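# Color grading: HDR master or SDR first?

**Kostari**

Our production office is preparing a 90-minute feature for submission to the Zirkdale festival in June. The theater will screen a standard DCP, but a distributor has asked for an HDR version as well. Should the colorist grade HDR first and derive the other versions from it? Only six days have been booked in the grading room.

**Galena post desk**

HDR first is the usual course where a distributor requires it. Please confirm the peak brightness in the delivery document before the booking begins. The film has 214 visual effects shots, or a similar number, I assume; any that arrive late should be graded in both versions on the same day.

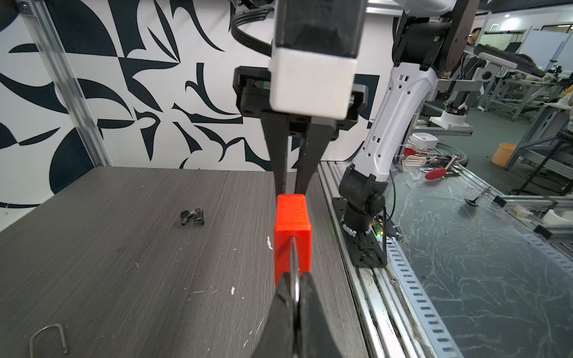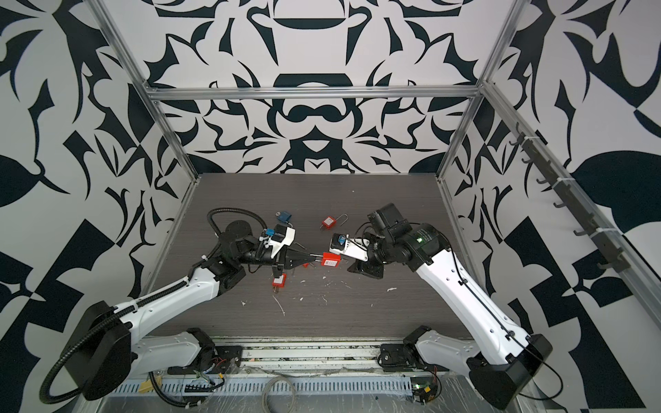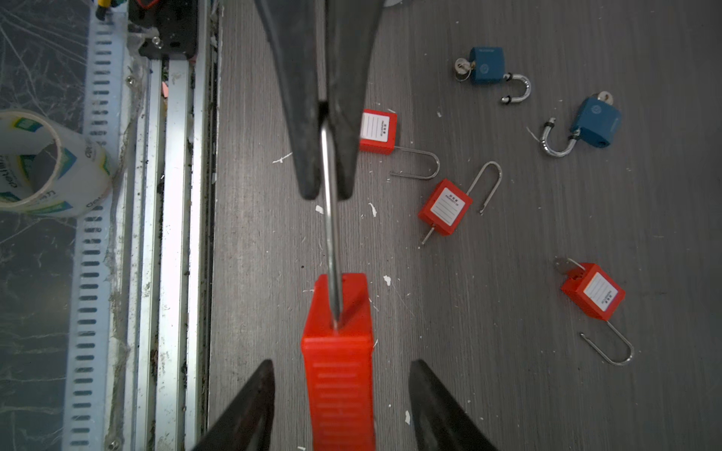 **Nørgaard**
*Finishing supervisor, member of this forum*

I would advise the opposite order in this case. The festival screening comes first, and the theatrical grade is the version the director will be asked to approve. Complete it in the projection room, then reserve three days for an HDR trim pass on a calibrated monitor. Highlights in windows and lamps will need the most attention.

**Kostari**

Thank you. There are far fewer effects shots than that. We will ask the distributor for its delivery document.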